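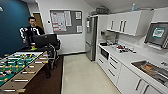
Break room, from the head camera. Foosball table near left, fridge at the back.

September, 16:40. Toma, floor and doorway detection

Started on the head camera set for the break room. Project plan says Toma should be able to find the fridge and stop in front of it by the end of the module. I still think the plan was written by people who have only seen it drive up and down the corridor.

Set is 2000 frames, 860 labelled so far. Ran the Kernent segmenter over 260 held back from training. It claims 89 per cent on "floor". I don't believe the number. The carpet comes out fine, and so does the cream floor where it's dull, but the pale reflections on it get called wall or cupboard in frame after frame. The score hides this because the carpet is easy and there's a lot of it.

Other things it gets wrong:

Black edge strip between carpet and hard floor. Sometimes a step, sometimes a gap. Toma refuses to cross either.

Foosball rods. The handles stick out past the side panel and the segmenter stops at the panel. If the planner trusts that outline we will clip a handle with the arm. Padding the outline would do for now, though it's a bodge and should be written down as one.

Fridge against white cupboards. Better than I expected. Microwave also labelled "fridge" in a few frames, same dark front as something I suppose, not checked.

Office chair. Back is found, the grey supports under it mostly aren't. Chairs move, so I don't see the point of mapping them at all. Drernard group disagree and want them in the static map. They can have the argument with the planner.

Hasance demo notes say their labels "generalise to any indoor space". Tried them on the same 260. Worse on the shiny floor, no better on the rods. Not using them.

To do: score carpet and hard floor separately. Relabel the reflections by hand. Measure how far the handles stick out with the rods pushed right through. No driving in there until the rods are sorted.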